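Automation in the Folding Room: What Changes for the Staff
Student project report, Work and Organisation module
Submitted by Agathe Carré, 11 Sep 2018
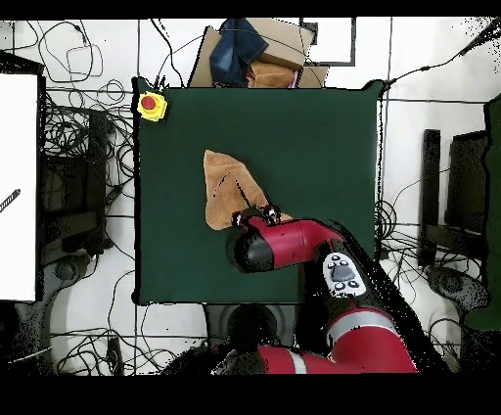

1. Purpose of the report

This report looks at the introduction of a robotic arm for cloth handling at Sultine, a commercial laundry that supplies hotels, clinics and two school kitchens. The project was carried out during a placement with the firm. Its purpose was to record how the work of the folding room is organised, to set out which parts of that work management intends to hand over to the arm, and to report what the people employed there expect and have already experienced. Technical performance is treated only where it affects the staff. A separate report on the control software has been prepared by another student and is not repeated in these pages.

2. The workplace

The folding room employs 28 people over two shifts. Large flat items such as sheets and tablecloths pass through an ironing line, called Atex by everyone on site after the name on the old contract, and leave it already folded. Small items do not. Cleaning cloths, face towels and napkins come out of the dryers in a heap and must be picked up one at a time, opened, checked and folded by hand. On an ordinary day the room handles 2000 small items in this way.

The task is light but tiring. Staff stand at a bench of fixed height and repeat the same movement of the wrists and shoulders. The site's own accident and absence book shows that complaints of wrist pain come mostly from this bench. It is also the place where new employees are put first, and where long-serving employees ask to be moved away from.

3. The trial

The trial, known internally as Lemma, is confined to a separate area with a tiled floor. A cloth is laid on a square green work surface, and the arm takes hold of it with a two-fingered gripper. An emergency stop with a red push button is kept on the surface itself, within the working area. The operators asked that every member of staff who enters the area be shown this button before anything else, and the request was granted.

The first stage deals with crumpled single cloths only. A cloth lying in an irregular heap has no obvious corner, and the choice of where to grip it is the main difficulty. An experienced folder finds the corner by touch, often without looking. During the placement period 676 attempts were entered in the trial log. The log records the type of cloth, the place of the grip and the operator on duty. It does not record how long the operator waited or how often he or she had to lay the cloth out again, and it is recommended below that this be added.

4. Method

Interviews were held with folding room staff on both shifts, with the two shift leaders and with the production manager. Each lasted 40 minutes and took place in paid time. Notes were taken by hand and read back to the person interviewed. Names are withheld at the request of the staff. The author also worked at the folding bench for one week and sat beside the operators in the trial area for a further week.

5. Findings

5.1 Content of the work

Employees who had taken part in the trial described a change from doing to watching. One folder with long experience said that at the bench she could think about other things, whereas beside the arm she could not. The work is physically easier and demands more attention. Three of those interviewed welcomed this. Others found the waiting harder than the folding.

5.2 Skill

The trial has made visible a skill that had no name in the firm. Folders judge the fabric, its wear and its stains in the moment they lift it, and they set aside worn cloths without stopping. No written standard exists for this. When operators were asked to explain to the technicians what counts as a worn cloth, the two shifts gave different answers. A common standard is now being drafted, and the staff regard this as useful whatever becomes of the arm.

5.3 Pay and grading

Operators in the trial are paid at the folding grade. They consider this unfair, as they are expected to stop and restart equipment and to keep the log. The production manager stated that grading would be reviewed in November. No written undertaking was available when this report was completed.

5.4 Information

Most of the employees first heard of the trial when the equipment was delivered. Some believed that it was meant to replace the ironing line. The firm's notice sheet, Onari, carried a short item some weeks later, but the late shift does not regularly receive it.

6. Recommendations

6.1 The log should include waiting time and the number of times a cloth is laid out again by hand.

6.2 Operators should rotate between the bench and the trial area within each shift, so that neither the standing work nor the watching work falls on the same persons all day.

6.3 The grading of trial operators should be settled in writing before a second stage begins.

6.4 Notices concerning the trial should be read out at the start of both shifts.

6.5 The height of the folding bench should be made adjustable. This was requested before the trial and does not depend on it.

7. Limits of the study

The placement was short and covered only the first stage. Staff on temporary contracts were invited to take part, but only one agreed. The opinions recorded concern small items and should not be applied to the ironing line, where the work is organised differently. A copy of the report has been given to the production manager and to both shift leaders.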